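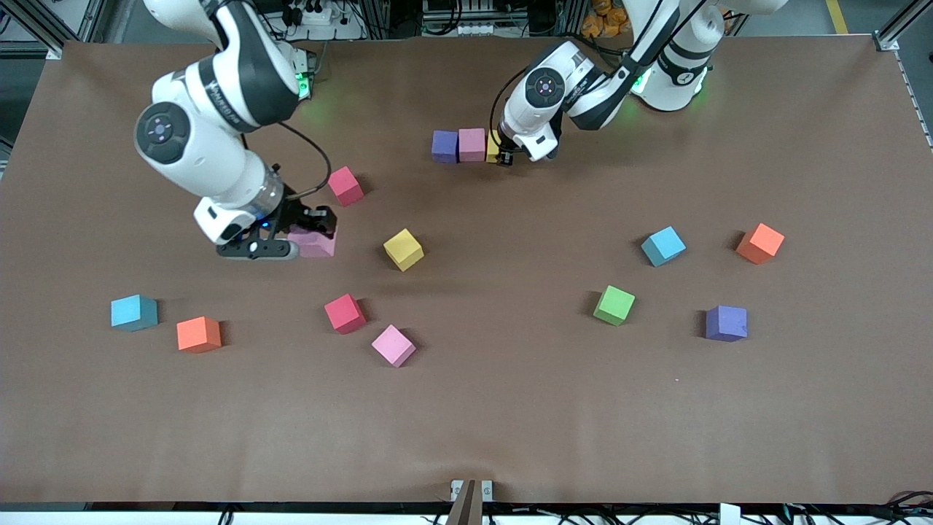 Two arms at the paper-covered table, sorting practice with colored foam cubes.

Tips for working next to the arms
Bamar workshop, packing and sorting side
Written by Khrystyna Hordiienko, February 10, 2024

In January our small workshop began to use two robot arms for sorting. Before this, three of us sorted small parts by hand for most of the day. Now we spend more time preparing the table, and we had to learn new habits. I write them down for the colleagues in Bosdale, who will get the same kind of table in spring.

Covering the table
Use brown paper from the wide roll. White paper shines too much under our lamps. Cut it a little longer than you need and pull it flat from the two short sides. Small wrinkles at the front edge do not disturb the work, but a fold in the middle does, so change the sheet if you get one. Hold the front edge with a clamp. Tape leaves glue on the table, and Ivan Ostapchuk spent a whole morning cleaning it.

Practice pieces
Start every new task with foam cubes. They are soft, they cost little and they do not damage the fingers of the gripper. Mix the colors and leave space between most of them. A few can touch each other, as this happens also with real parts. When a cube has a torn corner, throw it away.

Cables
This is where we made most mistakes. Keep your feet and the broom away from the cables at the front of the table. Sweep there by hand with a small brush. If you must move a cable, tell the person at the computer first. Put a paper label on each end – we had 16 ends without a name in the first week, and it was not a nice week.

Hands
Do not reach over the table to fix one piece while the arms are on. Stop them, wait, and then reach. It feels slow, but you get used to it. Long sleeves should be buttoned.

What changed for us
My back is better, this I can say. I stood at the sorting table for some 70 minutes without pause in the old times, and now I walk around. Washington Quintana does not like the change so much. He says that his hands knew the parts and now he only looks at them. We agreed that he sorts the small metal pieces by hand on the old bench, and he also teaches the new people how a bad part feels. Please keep a bench like this in Bosdale too.

Thaís Camargo makes the shift plan. Ask her for a short turn at the arms in the beginning, 3 hours at most, as watching makes the eyes tired. Spare paper and clamps are on the shelf behind the door.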